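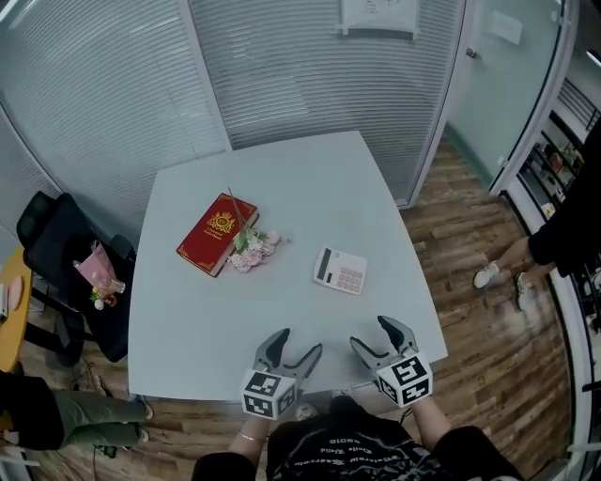 A red hardcover book with gold borders on its cover.

Why do some books have hard covers?

A book is a stack of folded paper. On its own, paper bends, tears and gets dirty. A hard cover keeps the pages flat and safe.

Most hard covers start as two pieces of thick board, one for the front and one for the back. A thin strip goes between them to make the spine - the part you see when a book is on a shelf. Cloth or strong paper is glued over all of it.

How does the gold get there?

A metal stamp is cut in the shape of the letters or pattern. The stamp is heated and pressed onto a thin sheet of shiny foil. The foil sticks only where the stamp touches. Real gold can be used too, but it costs a lot more.

Try it: Find a hardcover book at home. Look at the top of the spine. Can you see the pages gathered in small bundles?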